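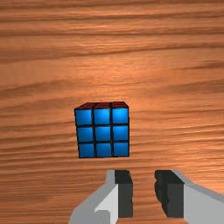 4. The Open Day Demonstration

4.1 Purpose and setting

The demonstration was prepared for the open day held at the Sollville site on Thursday, December 8, 2022. Its purpose was to let visitors with no technical training follow a single grasping task from the planning stage to the final command, and to let us observe which parts of that task they found hard to understand. The work extends the pilot sessions described in Section 3, which were held in August with members of our own department and which did not include outside visitors.

The open day was organized by Salura, which also provided the room and the display equipment. The demonstration software, called Bridari, was written by the authors. It connects a robot simulator to a simple control panel and records every command that is sent. Visitors were received in groups and each group stayed for one full session. In all, 26 visitors took part. Each session lasted 40 minutes and was led by the same presenter, Stavros Dimitrov, so that differences between groups would not come from differences in the talk.

4.2 The task

We chose a task that could be stated in one sentence: bring the gripper to the cube, close the fingers, and lift. The choice followed Perić, whose earlier work on public teaching sessions argues that a familiar object lowers the amount of explaining that must be done before visitors can begin to ask useful questions. A puzzle cube met this need well. Its colored faces had a second benefit, as they gave visitors a plain way to talk about direction. A visitor who would not have spoken of rotation about the vertical axis had no trouble asking the presenter to turn the gripper "so it lines up with the blue side."

The simulated workspace was kept bare. In the pilot sessions we had placed several objects on the table, and the discussion often moved to the question of how the robot chooses among them. That is a fair question, but it is outside the subject of this paper. For the open day, the tabletop held the cube and the arm alone.

Two views of the workspace were used during the sessions. The wide view, shown in Figure 3, gives the full arm together with the table and the floor behind it. The close view is taken from above the table and shows the two fingers of the gripper and the cube against the wood. The presenter opened every session in the wide view and moved to the close view when the group began to discuss the position of the fingers. 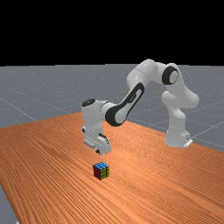

Figure 3. Wide view of the simulated workspace. The gripper points down above the cube, with a narrow gap between them.

4.3 Procedure

Each session had four parts. The presenter first named the main parts of the arm and explained that all motion would be carried out in simulation. The group was then asked to predict, before any command was sent, where the fingers would need to be for the cube to be lifted. These predictions were written down. In the third part, visitors used the control panel in turn, and the presenter entered only those commands that a visitor had asked for. The last part was an open discussion.

We asked the presenter not to correct a poor prediction. If a group placed the fingers too far to one side, the command was sent as given and the group was left to decide what to change. The presenter was free to switch views at any time on request, and each switch was recorded along with the commands.

4.4 Observations

The gap between the gripper and the cube drew more questions than any other part of the task. In the wide view, where the cube is very small compared with the arm, several visitors believed that the gripper had already reached the cube when the approach had not yet ended. They changed their answer once the close view was shown. Other groups had the opposite difficulty. The close view made the sideways distance between the fingers and the cube easy to judge, but visitors found it harder to say how high the fingers stood above the table. Requests to go back to the wide view were common at this point.

We take this as support for showing both views to a general audience, even where one of them would be enough for a trained operator. The finding is limited by the small number of visitors and by the use of one presenter. We also did not test a display with both views placed side by side — a change that some visitors suggested themselves during the discussion.

A second group of comments concerned the simulation itself. Visitors asked how closely it matched a physical arm, whether the cube had weight, and what would happen if the fingers closed on a corner instead of a flat side. The presenter answered the first two questions with prepared text. For the third, he invited the group to try it. Groups that took up this offer spent longer at the control panel and had less time for the final discussion, and their comments in that last part are therefore fewer. This should be kept in mind when the discussion records are compared in Section 5.

The written predictions were collected at the end of each session without names. They were coded by two of the authors working separately, using the scheme developed for the pilot sessions. Cases in which the two codes differed were settled by going back to the command record.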